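Giltach Bench Guide
Section 6: Setting up the practice table in the simulator

Work through this section before you run anything on the real arm. It takes most of an evening the first time, mainly because of the downloads. You should already have finished section 5, so the Giltach software is installed on the workshop computer and the arm model opens without errors.

6.1 What you need

The workshop computer or your own machine with a separate graphics card.
The Giltach scene folder, copied from the shared drive.
The Zitero object pack, unzipped into the same folder.
A mouse with a wheel. The trackpad works but turning the view with it is slow.

The scene folder and the object pack together need 646 MB of free space. If you are working from a memory stick, copy everything across first. Loading from the stick causes long pauses when the textures are read.

6.2 Loading the scene

1. Start Giltach and choose File, then Open Scene.
2. Pick the scene called stedbridge_round. The square-table scene is older and its heights are wrong.
3. Wait for the progress bar to clear. The arm appears first and the table after it.
4. Open the Objects tab and press Add Pack. Choose the Zitero folder and press OK.
5. Check the message line at the bottom of the window. It should say that the pack contains 522 models. A lower number means the unzip did not finish. Delete the folder and do it again.
6. Save the scene under your own name before going on.

Note: The landscape panel behind the arm is part of the scene file and can be swapped for another under Backdrop. Changing it makes no difference to how the arm moves, but it does change what a simulated camera sees. Leave it alone until your first runs are done.

6.3 Placing the objects

Objects are dropped on to the table from a small height and left to settle. Very light or thin ones can end up some distance from where you let go of them.

1. In the Objects tab, tick Random Pick and type in how many objects you want.
2. Press Place. Let the physics run until the message line says Settled.
3. Look at the table from two directions. From a single view it is easy to miss one object standing behind another.
4. If something has fallen off, select it in the list and press Return to Table.
5. Choose one object as the target. Tall, narrow shapes that stand upright are easiest to begin with. Bowls, lids and rings are harder because the fingers have to meet a thin edge or a small knob.
6. Press Lock Layout. Reset will then bring back the same arrangement each time.

Caution: Do not press Place while the arm is moving. An object dropped on to the arm can be thrown a long way by the physics, and the program may stop responding.

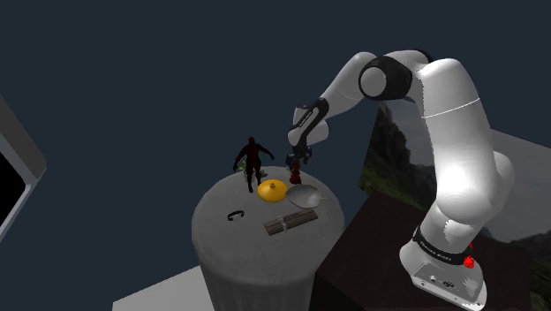 6.4 Bringing the gripper over the target

Do this by hand the first time, using the sliders. The automatic approach in 6.5 uses the same steps, and it is much easier to find a fault in it when you have done them yourself.

1. Set the speed slider to its lowest mark.
2. Press Home and wait for the arm to stop.
3. Switch the control mode from Joint to Tool. The sliders now move the gripper in straight lines.
4. Raise the gripper until it is clear of the tallest object on the table.
5. Move it across until the fingers are directly over the target. Check from the side and again from above.
6. Turn the wrist so that the fingers will close across the narrowest part of the target.
7. Open the fingers fully.
8. Lower the gripper in small steps. Stop when the fingertips are level with the middle of the target.
9. Close the fingers and wait for the contact light in the side panel to turn green.
10. Raise the gripper straight up. Do not move it sideways until the target has left the table.

If the target tips over at step 8, one finger has touched it on the way down. Press Reset and go back to step 5. If it slips out at step 10, raise the grip force by one mark and try again. Targets close to the far edge of the table are easily pushed off, so keep the steps small there.

Note: The table edge is solid in the simulator but the safety limit is set slightly inside it. The arm will refuse to go lower near the rim and the message line will show Limit. Move the target inwards with the mouse if this keeps happening.

6.5 Running the automatic approach

1. Reset the layout.
2. Open the Task tab and select your target from the list.
3. Press Plan. A thin line shows the path the gripper will follow.
4. Follow the line with your eye from start to finish. If it passes through another object, press Plan again.
5. Press Run.
6. Save the log when the arm stops, whether or not the grasp worked. The Czarnecka log viewer opens these files directly.

Keep the failed runs as well as the good ones. They are needed in section 7, where the grip force and approach height are adjusted.

6.6 Before moving to the real arm

The same target should be lifted cleanly several times in a row with the layout locked, and then again with a fresh layout. Write your settings on the sheet in the front of the workshop binder. The real arm must be started at the lowest speed, with the stop button within reach and the area round the bench clear. Settings do not carry over automatically, so type them in again and check each one against the sheet.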